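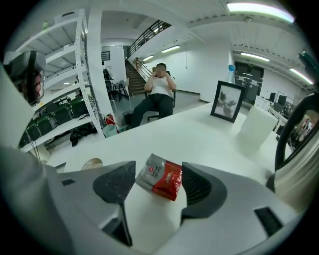 ## Week 5: Instant coffee, or how to take the water out and keep the flavor in

Welcome back! Last week we dried apples and milk, and today we get to my favorite food in the whole course. Please have Homa Arabzadeh's reading on solubles with you, we'll use her table on page 2.

**Start with the brew.** Everything that ends up in a small packet of instant was once a very strong liquid coffee. The factory grinds the beans coarsely and pushes hot water through tall columns, under pressure, so the water can go well past its normal boiling point. That pulls out far more than your kitchen pot does (including some things you'd prefer it left behind!). The liquid is then thickened before anyone tries to dry it. Drying is the costly step, so you want as little water left as you can manage.

**Route one: spray drying.** The extract is sprayed as a fine mist into a tower of hot air. Each drop has a huge surface for its size and dries in seconds, and what lands at the bottom is powder. Fast, cheap, and rough on aroma.

**Route two: freeze drying.** Freeze the extract into slabs, break them into grains, and put the grains under vacuum. Warm them gently and the ice goes straight to vapor without melting, and it leaves tiny holes behind. Those holes are why the grains dissolve so quickly, and I think it's one of the loveliest tricks in food science.

A question Bahman Shahbazi asked last term, and it's a great one: where does the smell go? Many aroma compounds evaporate even more easily than water. Makers often strip them off early, hold them cold, and add them back near the end.

### Worked problem

A dryer at the Zalta pilot plant takes in 600 g of extract. Half of it by weight is solids, and the finished powder holds 292 g of those solids.

- Solids in: 300 g
- Solids lost: 300 − 292 = 8 g
- Loss: 8 ÷ 300 = 2.7%

Most of that loss sticks to the walls of the tower. Try it again for a 150 g batch that loses the same 8 g, and notice how much worse the percentage gets!

### Storage

Instant coffee is thirsty. Leave a spoonful on a saucer on a humid day and it turns to tar. Packaging has to block moisture, oxygen and light, and we'll get into films and foils with Vimala Chowdary in March.

### For next time

1. Read Jalali, chapter on water activity. Skip the section on grain.
2. Sketch the path from bean to powder and mark each point where aroma can escape.
3. Bring a mug to lab. Ghazal Kazemi is running the tasting, and she's strict about spoons.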